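Sorting Toy Bricks by Color
From my home encyclopedia of small chores, the toy section

Sorting by color is the practice of dividing a mixed heap of toy building bricks into groups so that each group holds one color only. It's the oldest and most argued-over way to keep bricks, and I've been doing it, on and off, for most of my adult life. I started this entry as a couple of paragraphs and it has grown every time somebody wrote in to tell me I was wrong, so please keep writing in! The other methods (by shape, by set, by size, and the big shapeless tub) get a mention further down, but color is the subject here.

What counts as color sorting

In the strict sense, one container takes one color and nothing else. In the loose sense, which is how most families do it, you have a few strong colors with bins of their own and then a catch-all for the rest - the grays, the see-through pieces, the little people, the wheels. I count both as color sorting. Dinesh Solanki, who reads these entries before I put them up, only counts the first and calls the second one "a tub with ambitions." We have agreed to leave both definitions in.

A set of bricks is usually called sorted when you could put your hand in any bin with your eyes shut and come out with the right color. Whether a bin with one stray in it still counts as sorted is a matter of temperament. Mine says yes.

Some background

I can only give the history as I've known it. When I was little our bricks lived in a drawstring bag, and sorting meant tipping the bag on the rug and pushing things into piles with the side of your hand. The piles lasted until supper and then everything went back in the bag together. I don't remember anybody minding. The bag was the storage, the rug was the workplace, and the piles were part of the game.

Open bins changed that for me. Once the piles had walls they could stay piles, and you could leave a job half finished and come back to it the next day. My first ones were sold under the name Avwood and they were far too deep. You would fill one to the top and then never see the bottom layer again (there was a very nice hinge piece down there for years). I moved to shallower bins with a low front after that and never went back.

Equipment

You don't need much. A table, some bins, decent light.

The table should be plain and pale if you can manage it. Dark wood swallows dark green and a patterned cloth swallows everything. I lay down a big sheet of paper, the kind that comes off a roll, and tape it at the corners. It wrinkles a bit after an evening's work and I just leave it. A raised strip along the edge nearest you is a wonderful thing to have, as small bricks do like to travel.

Bins should be open at the top and lower at the front than at the back, so that you can see in while sitting down. Lids are fine for moving house. For everyday use I find lids stay off for a week and then get lost under a couch. Stiff plastic wipes clean, while fabric boxes sag and the corners collect fluff.

Colored bins are the one real luxury, and I'd recommend them to anyone with children who can't read labels yet. Blue bricks in the blue bin, green in the green, red in the red - you hardly have to explain it. If you can't get bins in the right colors, tape a single brick to the front of each. Please don't do what I did and buy bins in colors that don't match the contents because they were on sale. I kept yellow bricks in a purple box for one whole winter and I reached for the wrong one every single time.

Tape is worth having around too. Bins standing side by side tend to creep apart when people dig in them, and a bit of tape across the join keeps neighbors together. Justinas Liepiņa uses binder clips for the same job and says tape leaves gum behind. He's right about the gum.

The usual order of work

Most people begin by emptying everything onto the table, and I think that's where a lot of them give up. A full heap is discouraging! I take a few handfuls at a time, spread them out until hardly any piece is on top of another, and work through that before reaching for more.

After spreading there are two schools. One-color sorters go through the spread looking for red, then go through again for blue, and so on. Pick-as-you-go sorters take whatever is nearest and drop it where it belongs. One color at a time is easier on the brain and slower on the arms. Picking as you go is quicker once you have the rhythm of it, though you need all the bins within reach at once, and you'll throw at least one green into the red when somebody talks to you.

Ott Ramanauskas, who helped me with the first version of this entry, does a mix of the two. He picks as he goes until the table is thin, then switches to one color for the last few. I've tried it and I like it. The last few are always the ones that have rolled off toward the ends of the table anyway.
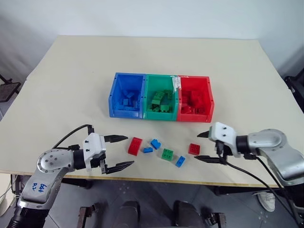

Blue, green and red bins in a row at the back of the table, with six bricks still out in front.

Placement of the bins matters more than people expect. At the back, in a line, is the classic arrangement and the one I use. It leaves the whole front of the table free for spreading, and both hands get the same reach. Some people set them at the sides, which is comfortable if you sort alone and a nuisance if you don't. I have also seen bins kept on the floor, and I have seen what misses them.

As for the order of colors, put the one you have most of wherever your better hand falls. In my house that's blue, thanks to a very large harbor set that came apart long ago and was never rebuilt. Keep two similar colors from standing next to each other if there's any choice. Dark blue and black side by side will cause mistakes by lamplight.

Joined bricks

Bricks that arrive stuck together are a topic of their own. If they're the same color I drop them in as they are. If they're mixed they have to be pulled apart, and thin plates on top of thin plates are the worst of it. Keep a separator tool on the table or borrow one. Teeth are traditional and a terrible idea, and I say that as somebody with a dentist who asks about it.

Leave anything that looks like the start of a model until you've found out whether it is one. I once took apart a small red and blue tower that had been, I learned at breakfast, a veterinary hospital.

Difficult colors

Old white turns cream, and then you have to decide whether it's white or tan. I go by what it was born as. Faded red can look orange on one face and red on the other. The light and dark grays have each come in more than one shade over the years, and I lump them all together with a clear conscience.

Greens are harder than they sound. A plain mid green is no trouble, but lime, olive and sand green each have their fans, and those fans want separate bins. My advice is to wait until you have enough of a shade to cover the bottom of a bin. Until then it's just green.

Printed bricks go by the color of the plastic and not by the print. Jouko Peltonen disagrees with me here and keeps his printed pieces in a tray of their own, and I must admit he can find his in a hurry and I can't find mine.

Other methods compared

Sorting by shape puts all the two-by-twos together, all the long plates together, and so on. Serious builders swear by it. Their argument is that a red piece in a red pile is hard to find, while a red piece in a pile of the same shape jumps right out at you. It's a good argument and I've never had a good answer to it. What I can say for color is that a small child can do it, it can be done while chatting, and it looks lovely on a shelf.

Sorting by set means a bag for each set with its booklet inside. It's the best method if you rebuild sets and the saddest if you don't.

The combined method goes by color first and then by shape inside each color. It takes a lot of containers. Dalia Bite runs her collection this way in a chest of little drawers by Foleck, and it's a marvel to see, but she also has a spare room and I have half a dining table.

Washing and upkeep

A sorted collection wants a going-over every so often. I do mine in May, when a batch can dry on the porch. Lukewarm water, a drop of dish soap, a mesh bag, and plenty of time on a towel afterward. Wipe the bins while they're empty, paying attention to any holes or slots along the rims, which are where the crumbs settle. Keep stickered pieces out of the water.

Between washes the only upkeep is putting strays back. I keep a saucer on the windowsill for whatever turns up under the furniture and empty it into the bins when I pass.

Terms used in this entry

Spread: the bricks lying loose on the table, waiting their turn.
Stray: a brick in the wrong bin.
Thin table: the stage when only a few bricks are left out.
Catch-all: the bin for everything that has no bin.

Last changed Nov 20, 2019. I added the part about joined bricks and took out a long paragraph on egg cartons, which I'll move to the entry on beads when I get that one written.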